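**FOR RELEASE THURSDAY, 9 A.M.**

# Ruvov to open bed and bedding showroom in Flundomstead in April

FLUNDOMSTEAD -- Ruvov, the maker of bedroom furniture and bed linen, will open its first showroom in Flundomstead this April. The showroom takes over the ground floor of the former Kelent furniture building and will carry the company's full range of beds, mattresses, sheets and covers.

The space has 42 beds on display, all of them made up with linen that shoppers can buy the same day. Visitors are welcome to lie down on any of them. They can also strip a bed and make it again to see how a sheet fits and how easy it is to handle.

"People buy a sheet in a packet and find out at home that they don't like working with it," said Leonor Macedo, who runs retail for Ruvov. "We wanted a store where you can pull the thing over the corner of a mattress first."

The Urio bed will be the main piece at the opening. It has a headboard in gray fabric, padded in vertical panels, with light natural wood along the top and edges. The padding is deep enough to lean on while reading, and the wood edge keeps the fabric from rubbing against the wall. The Urio comes in 3 widths and ships with the headboard already put together.
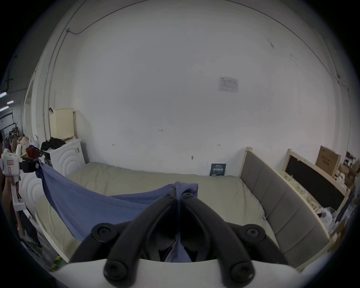
Each size of the Urio can be ordered with a fitted sheet in pale beige, one of the colors in the company's spring linen line. The line also includes olive green, blue, white and a dark gray. Fitted sheets have elastic on all four sides and are cut to suit mattresses with or without a topper. Flat sheets, pillowcases and light covers are sold one at a time, so a customer who wants to replace a single worn piece does not have to buy a set.

Ruvov does not press its display linen. Sheets go on the beds the way they come out of the dryer, with the creases they would have in most homes. Macedo said the choice came out of talks with customers at the company's smaller outlet, where shoppers often asked what a sheet would look like without ironing.

"Olive green was the one they kept asking about," Macedo said. "It's a strong color on a big bed and they wanted to see it on the mattress, with nothing else on top of it." 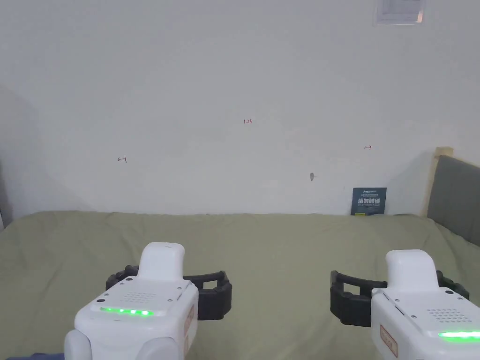

The walls in the display rooms have been kept plain and white so that colors can be judged against a background close to the one many people have at home. Care notes for the linen will be available at the front desk, along with fabric swatches that can be taken away free of charge. Swatches may be kept.

Staff will run short bed-making sessions on Thursday evenings from 6 p.m. Each one covers fitted corners, folding a fitted sheet flat for storage, and changing a large cover without help. The sessions are free, but space is limited and visitors should sign up at the desk or by phone. Children are welcome with an adult.

The showroom measures 1,523 square feet on the main floor, with a further display area at the back for linen. There is parking behind the building -- enter from the side street, as the front lane is for loading only -- and step-free access from both the street and the parking lot.

Delivery within Flundomstead is free on all bed frames and mattresses. The delivery crew will carry the bed to the room, put it together and take the packaging away. Removal of an old mattress can be added when the order is placed. Linen orders can be picked up at the store or sent by mail.

Ruvov has put aside 2,000 pillowcases from the spring line for the opening. One will be given to each household that visits, in a choice of colors, until they are gone. No purchase is needed.

**Opening hours**

- Monday to Friday: 10 a.m. to 7 p.m.
- Saturday: 10 a.m. to 5 p.m.
- Sunday: closed

**About Ruvov**

Ruvov designs and sells beds, mattresses and bed linen for homes and small hotels. Its bed frames are built to order, and spare parts such as slats, legs and headboard fixings are sold separately.

**Press contact**

Leonor Macedo, Ruvov retail office. Press visits before the opening can be arranged on weekday mornings. Fabric samples are available on request.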